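2022-08-24
Leka, build notes. Dialogue state and the Pritville save bug

Carrying on from the last entry. The Pritville chapter still loses dialogue flags on reload, and the repro in the tracker is wrong, so don't follow it. It says to save in the ferry office after talking to the clerk. The clerk doesn't matter. What matters is leaving a conversation while a line is still playing and then saving before the audio bank unloads.

Working repro on the current Braltum branch:
Start from the chapter select, Pritville, evening.
Talk to any character with a branching greeting.
Back out during the second line.
Open the pause menu right away and save to a manual slot.
Quit to title, reload.
The greeting plays again from the top and the journal entry is missing.

If you wait in the pause menu before saving, it doesn't happen. Autosaves are clean because the autosave trigger already waits for the audio system to go idle. I checked this by calling the autosave path directly from the console with audio still busy, and got the same missing flag, so the write path is shared and the only protection is the wait.

Cause, as far as I have traced it: the conversation object keeps its flags in a scratch table and commits them on exit. Exit is called when the voice line's end callback fires. Backing out stops input handling at once but lets the line fade, and the fade is 600 ms. During those 600 ms the player can walk, open menus and save, while the flags are still in scratch. Save serializes the committed table only.

Tried two fixes.

First, commit on back-out and drop the callback. This fixes the repro. It breaks interrupted lines that are supposed to count as unheard, which the Pritville script uses in the argument at the boarding house. After this change the landlord treats the player as having heard the full threat even when they walk out on it. The writers rely on that in the next chapter, so this one is out unless the script is reworked.

Second, keep the callback but have the serializer ask the conversation object for a resolved copy of scratch at save time. The resolve step applies the same heard/unheard rule that the exit would apply, using the current playback position. Repro is fixed and the boarding house behaves. Cost is one extra table copy per save, too small to see in the profiler. Going with this one. It's on my local branch and not merged, see below.

Save file size is unchanged. Old saves load. I did not bump the save version, as the layout on disk is the same and only the contents differ. Saves already made with the bug stay damaged; the journal entry can be recovered by having the conversation again, except for one-shot greetings. For those I would rather add a line to the patch notes than write a repair pass.

Soak run
Ran the scripted walk through Pritville with random back-outs and random saves, 900 save/reload cycles, headless. Four mismatches between the flags before save and after reload. All four are on the same character, the lamp seller, and all four are on the market flag. I had expected zero.

The lamp seller has a conversation inside a conversation (the price haggling is its own object, spawned by the greeting). My resolve step only asks the outer object. When the inner one is fading and the outer one is suspended, the inner scratch is skipped. The fix should be a loop down the stack and not much more, but the suspended object reports a playback position of zero, and the heard/unheard rule reads zero as unheard. Need to check whether Braltum has the real position anywhere after suspend. There is a field for it in the debug overlay that shows sensible values, so something is holding on to it.

Not merging until the stack case is done and the soak run comes back with no mismatches.

Text speed
Separate matter, noted here so it isn't lost. On the slowest text setting the subtitle for a long line is still on screen when the next line's audio starts, and the next subtitle is queued behind it. After a few lines the subtitles trail the voice badly. It's visible in the coroner's speech. The queue has no limit. Cellton's style guide says a subtitle must never outlast its line, so the correct behavior is to cut it, but then the slow setting does nothing for long lines. Someone on the design side should decide. My vote is to hold the audio until the text is done when the slow setting is on, as we already do for unvoiced characters.

Input
Back-out is bound to the same button as skip. Short press skips, long press backs out. On the wired pad the long press registers fine. On the wireless pad, with the battery low, I got short presses reported as long. Couldn't get it to happen on demand. Added press duration to the input log, default off. Turn it on with the input verbose flag if you see it.

Build
Incremental build fails if the Pritville string table is open in the spreadsheet editor, with a message about a missing shader. The message is misleading; the packer gives up on the locked file and the next step in line reports the error. Close the spreadsheet. I have changed the packer to stop with the name of the locked file.

Clean build after that is fine. Two warnings left, both old, both in the lip-sync importer. Leaving them.

To do
Walk the conversation stack in the resolve step.
Find where the overlay gets the suspended playback position.
Rerun the soak with the same seed, then with a new one.
Correct the repro in the tracker.
Ask for a decision on slow text.
Check whether the phone calls in the later chapters also nest. If they do, they have the same bug, and the October build will need the fix in before script lock.

Seed and logs for the soak run are in the usual folder under soak/pritville. The log is long; search for MISMATCH.
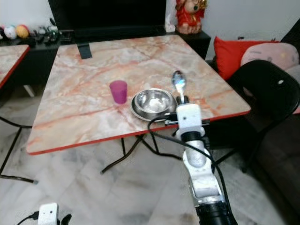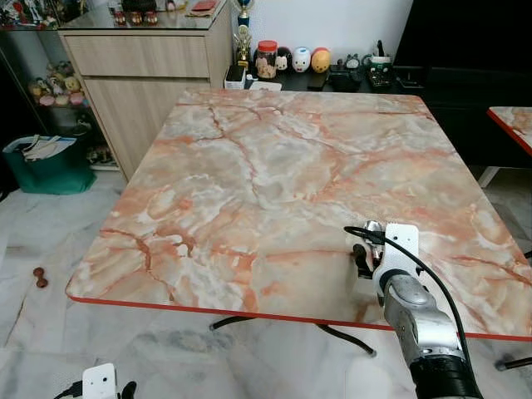 Table with the marble-patterned top and red edge, both views.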